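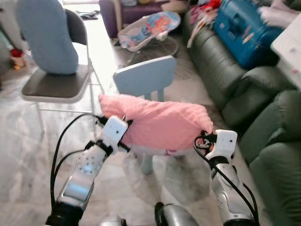

Our rule sheet for robots doing living room work has 18 rules on it now, and I wrote most of them, so I have only myself to blame for rule 11. Rule 11 says "handle soft items with care." I remember being pleased with it. Then someone from the Tandurville office asked me what care was, in terms a two-armed machine could be held to, and I said I'd get back to them. That was April.

What we have in its place is longer and duller. Two grippers on anything wider than one gripper. Grip near the ends. Lift before you move sideways, so the thing doesn't drag across whatever it was lying on. A little sag in the middle is fine. A lot of sag means your hands are too close together, or you've picked up a blanket and think it's a cushion.

The Ullunard people wanted a rule that the room be tidied before any run starts. I voted against it, loudly. If the house has to be clean before the cleaning robot can come in, you've built a very expensive guest. Prirkstead, our shared checklist, now says the floor and the sofa stay as the family left them, and the person in charge walks the path once looking for cords and anything small enough to roll. 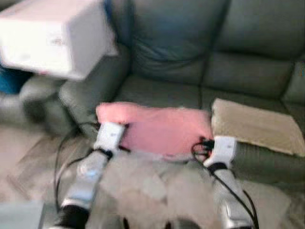

Cables got 3 rules to themselves, and I'd have given them more. A cable that runs outside the arm needs slack to reach, but slack likes to wander onto the work. So: check the loops with the arms fully out, check them again with the arms folded, and stop if a cable gets under the item you're about to pick up. People skip the second check. I have skipped the second check.

Speed was the long argument. We settled on 40 percent of full for anything on a seat, which pleased no one, and which Quiambao (our test plan, named by a person who has since left) still lists as "to be confirmed."

Rule 11 is still on the sheet, by the way. Taking it off needs a form, and I'm told the form is being revised.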